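에턴 수리 모임 소식: 데스크톱 속 청소와 부품 정리

4월 모임에서는 오래된 타워형 데스크톱을 열어 보고, 안을 청소하고, 쓸 만한 부품을 골라내는 일을 했습니다. 라레라크 사무실이 이사하면서 내놓은 컴퓨터 10대를 우리 모임이 받았고, 그중 2대를 이번에 먼저 손봤습니다. 나머지는 창고 안쪽 선반에 있습니다. 진행은 시오네드 메러디스 씨가 맡았습니다.

참석하지 못한 분들이 작업 순서를 물어 오셔서 그날 한 일을 정리해 둡니다. 집에 있는 컴퓨터를 청소할 때도 순서는 비슷합니다.

열기 전에

본체 뒤의 전원 스위치를 끄고 전원 코드를 뽑습니다. 모니터, 키보드, 랜선도 모두 뺍니다. 코드를 뽑은 뒤 앞면 전원 버튼을 몇 초 동안 눌러 남은 전기를 빼 줍니다. 손은 케이스의 칠이 안 된 금속 부분에 한 번 대고 시작합니다. 작업 중에 자리를 떴다가 돌아오면 다시 대 주세요.

옆판은 대개 뒤쪽 나사로 고정되어 있습니다. 푼 나사는 종이컵에 담고 어디서 나왔는지 컵에 적습니다. 지난번에 드라이브용 나사와 케이스용 나사가 섞여 한참 골라낸 일이 있어서 이번에는 컵을 넉넉히 준비했습니다.

먼지 털기

본체를 옆으로 눕히고 뒷면 통풍구부터 시작합니다. 먼지는 부드러운 붓으로 떼어 낸 다음 에어 블로어로 불어 냅니다. 팬 날개는 손가락으로 가볍게 잡아 돌지 않게 하고 붑니다. 가정용 진공청소기는 기판 가까이에 대지 않습니다. 물티슈도 기판에는 쓰지 않고, 케이스 바깥면을 닦을 때만 씁니다.

통풍구 사이에 낀 먼지는 안쪽에서 바깥쪽으로 밀어내는 편이 쉽습니다. 망으로 된 부분은 칫솔로 문지르면 됩니다. 창문은 꼭 열어 두시고 마스크도 챙겨 오세요. 모임방에도 몇 장 있지만 넉넉하지는 않습니다.

확장 슬롯과 고정 클립

확장 카드는 고정 장치를 푼 뒤 양쪽 끝을 번갈아 조금씩 들어 올려 뺍니다. 한쪽만 세게 당기면 슬롯이 상할 수 있습니다. 나사로 고정하는 케이스도 있고, 뒷면 안쪽에 파란 플라스틱 클립이 나란히 달린 케이스도 있습니다. 오래된 플라스틱은 잘 부러지므로 클립이 안 움직이면 억지로 젖히지 말고 걸린 곳부터 살펴보세요.

긴 그래픽카드는 슬롯 끝에 따로 걸쇠가 있는 경우가 많습니다. 걸쇠를 먼저 누르고 카드를 뺍니다. 같은 기판에 흰색 PCI 슬롯과 검은색 PCI 익스프레스 슬롯이 함께 있으면 카드를 다시 꽂을 때 접점 모양을 보고 자리를 확인합니다. 뺀 카드는 접점을 만지지 말고 가장자리를 잡아 정전기 방지 봉투에 넣습니다.

전선 다루기

전원선은 선을 잡아당기지 말고 커넥터 몸통을 잡고 뺍니다. 걸쇠가 있는 커넥터는 엄지로 누른 채 곧게 당깁니다. 빼기 전에 휴대전화로 사진을 찍어 두면 다시 꽂을 때 편합니다. 특히 앞면 버튼과 표시등으로 가는 가는 선들은 자리가 헷갈리기 쉬우니 가까이에서 한 장 더 찍어 두세요.

선을 정리할 때는 팬 날개에 닿지 않게 벽 쪽으로 모읍니다. 묶음 끈은 너무 조이지 않습니다. 남는 끈은 보베로 상표가 붙은 공구함 맨 아래 칸에 있습니다.

기판에서 볼 것

청소가 끝나면 손전등을 비춰 기판을 한 번 훑어봅니다. 원통 모양의 축전기는 윗면이 평평한지, 부풀거나 액이 샌 자국이 없는지 봅니다. 전원 커넥터 주변과 슬롯 옆을 특히 잘 봐 주세요. 이 케이스는 왼쪽 벽에서 나온 굵은 전선 묶음이 기판 위로 내려오고, 그 근처에 축전기가 모여 있어서 고개를 조금 기울여야 보입니다. 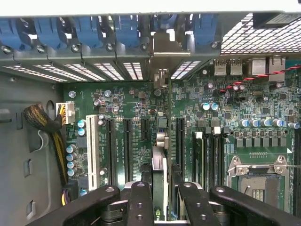 부품 분류

뺀 부품은 세 상자로 나눕니다. 다시 쓸 것, 시험해 볼 것, 재활용으로 보낼 것입니다. 메모리와 저장 장치는 종류와 용량을 적은 쪽지를 함께 넣어 주세요. 저장 장치는 자료를 지우기 전에는 모임방 밖으로 가져가지 않습니다. 지우는 작업은 시오네드 씨가 따로 모아서 합니다.

빈 슬롯을 가리는 금속 막음판은 버리지 말고 작은 통에 모읍니다. 카드를 뺀 자리를 막을 때 필요합니다. 파란 클립도 성한 것은 같이 모아 두지만, 케이스마다 모양이 다르니 모델 이름을 적은 봉투에 넣어야 합니다.

다음 모임

다음에는 남은 컴퓨터를 이어서 청소하고, 시험 상자에 있는 메모리를 확인할 예정입니다. 장소는 그대로 프리차드 건물 1층이고 저녁 7시에 시작합니다. 십자드라이버와 붓이 있으면 가져오시고, 집 컴퓨터를 들고 오실 분은 미리 알려 주세요. 작업대 자리가 한정되어 있습니다. 정전기 방지 봉투는 200장을 새로 주문했습니다.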